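**Arm on the returns bench, what happens to the bench people?**

**kenna_h** – 7.40 am

Some of you know I run returns at the Harkbridge branch of Brodier, prop hire, everything from baskets to saints. Things come back from shoots in crates, we tip them out, work out what they are, check them against the sheet and put each one in the tote for its aisle. There are four of us on it.

In March we're getting an arm. Until then it lives in a simulator, and we've been asked to "engage with the simulator", so I have spent my week engaging. I'd like to hear from anybody whose workplace has already gone through this, preferably somebody with no slides.

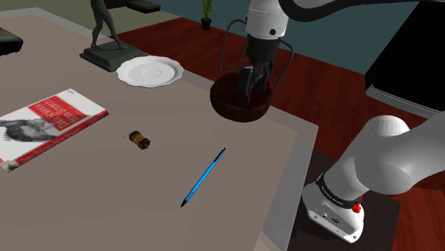
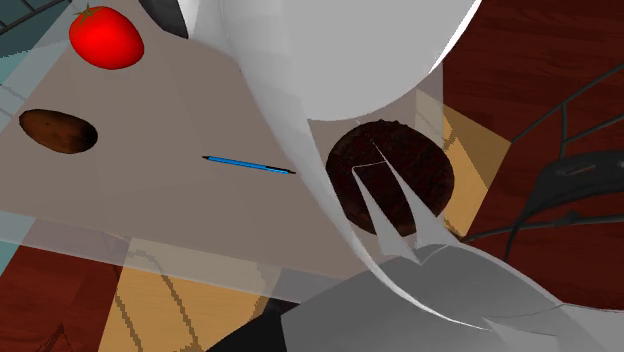 *Returns bench in the simulator. Fingers in the basket in the first one, over the brown disc in the second.*

What's changed so far, with no arm in the building:

- We now have a "bench lead" (me), a "recovery operator" (Garba) and two people whose titles are under review.
- Crates are tipped out further apart, so we can get used to it. Takes longer.
- Tea break has moved to 10.45 to match the planned battery of checks.

Nobody is losing their job, according to the letter. The letter was quite long for something saying that.

---

**efe.ojo** – 8.05 am

Been through it, different trade. Pharmacy wholesale, picking side. My advice is to find out now who gets to stop it. I don't mean the red button, I mean who is allowed to say "this crate isn't going through the arm today" without filling in a form. We didn't ask and for the first five weeks the answer was a man in another time zone.

Also, what's the brown thing?

---

**kenna_h** – 8.12 am

It's on the sheet as "disc, choc." I've taken it for a cake and Garba has it down as a very big cookie. In real life this is settled by picking it up and turning it over, and I did ask whether the arm could turn things over. That's phase two.

---

**Garba E** – 8.30 am

It's a cookie.

Recovery operator here. What it means is that when the arm doesn't know what to do, it stops and I do it. I've been doing this job for years under the name of "Garba". Same bench, same crates, except now I only get the awkward ones. People think that's the good part. I'm less sure. The easy ones were where you had a breather. You put a plate in the plate tote and thought about your dinner. Take those out and you've got eight hours of things with bits missing.

---

**titi_akpan** – 9.15 am

I'm going to be the unpopular one. I did returns at a costume house and my wrists are finished. If a machine had taken the easy ones off me I'd have sent it a card at Christmas. The breather is real, Garba, but so is lifting the same crate of crockery until you can't open a jar.

Everyone talks as if the job was lovely before the robot. Was it? I used to hide in the hat room.

---

**Garba E** – 9.22 am

Fair, but look at what it's going to be lifting. In the first picture you've got a basket, a plate, a book, a spool of thread, a pen. The only thing there I'd want help with is the statue, and I've been told that's over the weight limit. So my wrists get the statue and the arm gets the pen.

---

**titi_akpan** – 9.26 am

All right, that is quite annoying.

---

**halldora_e** – 10.02 am

I do the integration side, not for Kenna's lot, though we use the same Rakena planning software. A few practical things.

The lineup in these early runs is there to vary shape and size. A pen is a miserable object to grasp, it's thin and lies flat on the table. A basket with a handle is a different sort of nuisance, because you have to get the fingers down past the wire without catching it. I wouldn't read the job description off the test objects.

I would read it off the cycle plan. Ask for that. If the plan says 66 crates a shift and you do fewer than that now, then somebody has assumed a number for you as well as for the arm, and you're the part that can be told to hurry up.

---

**kenna_h** – 10.40 am

Asked for the cycle plan. It says 66.

---

**halldora_e** – 10.43 am

I promise I picked that because it's the default in the template.

---

**kenna_h** – 10.44 am

So it's nobody's estimate. It came with the software.

---

**halldora_e** – 10.51 am

It's a starting value. You're supposed to overwrite it with your own.

(I have seen three sites go live on it.)

---

**efe.ojo** – 11.10 am

This is exactly the thing. Get your own figure in before they do. We had 27 lines in our plan and the only one written by someone who'd worked the floor was the one about where the bins go. It was a very good line. The bins were perfect.

---

**dustsheet** – 12.20 pm

Devil's advocate. Kenna, you've been made lead, you're being asked your opinion months ahead, and your complaint is that tea is at quarter to. At the Fumel yard they got a conveyor over a bank holiday and came in to find the coat hooks gone. You might be at one of the decent places.

---

**kenna_h** – 12.58 pm

I might be! I've wondered that. The project people are nice and they do write down what we say. I told them nobody here sorts by what a thing is, we sort by who is going to ask for it. A tomato goes with kitchen dressing unless it came off a market stall job, then it goes with market. Same with the potato. They wrote that down and then asked which tote the tomato goes in.

The lead thing comes with no money, for the record.

---

**dustsheet** – 1.05 pm

Ah. Withdrawn.

---

**titi_akpan** – 1.30 pm

Hang on though, that tomato business is your pay argument. What you know about who's going to ask for what isn't in the sheet. They need it out of your head and into the system, and that's work. It's training. Training has a rate, or it did where I was. I'd want that agreed before I explained the potato to anybody.

---

**halldora_e** – 1.47 pm

Half disagree. If you sit on the knowledge they'll put in a simple rule, it'll be wrong, and your recovery operator spends March moving tomatoes by hand. Holding it back hurts Garba first.

---

**Garba E** – 1.49 pm

I don't want to spend March moving tomatoes.

---

**titi_akpan** – 1.55 pm

I said agree it first, I didn't say hide it in the hat room. Ask for the rate *and* tell them. You can do both in one email. People on a salary always seem to think asking about money is sabotage.

---

**halldora_e** – 2.10 pm

That's a fair hit. Ask for the rate.

One more from the technical side, and it's the one I'd push hardest – get time on the log. Every time the arm gives up, somebody should note why, and it should be Garba who does it, in his own words, with minutes set aside. Where I've seen that done, the crew ended up deciding what the arm did next. Where the reasons came off a dropdown, everything was "other".

---

**efe.ojo** – 2.31 pm

Ours was "other" or "operator". Guess which one went to the monthly meeting.

---

**kenna_h** – 4.15 pm

Back from the afternoon session. I asked for four things:

1. Our own crate figure in the plan, once we've measured it with the new spacing.
2. Any of us can pull a crate off the arm, no form.
3. Log time for recovery, written not ticked.
4. A rate for the training hours.

Yes to two of them straight off (the pulling and the log). The crate figure is "a good challenge", so I've put that down as a no. The rate has gone to head office.

I also asked if the arm could have the statue. They're going to look at a bigger gripper.

---

**Garba E** – 4.22 pm

Bigger gripper doesn't change the weight limit.

---

**kenna_h** – 4.24 pm

I know. I've asked who I tell.

---

**dustsheet** – 5.03 pm

Did tea move back?

---

**kenna_h** – 5.20 pm

Under review.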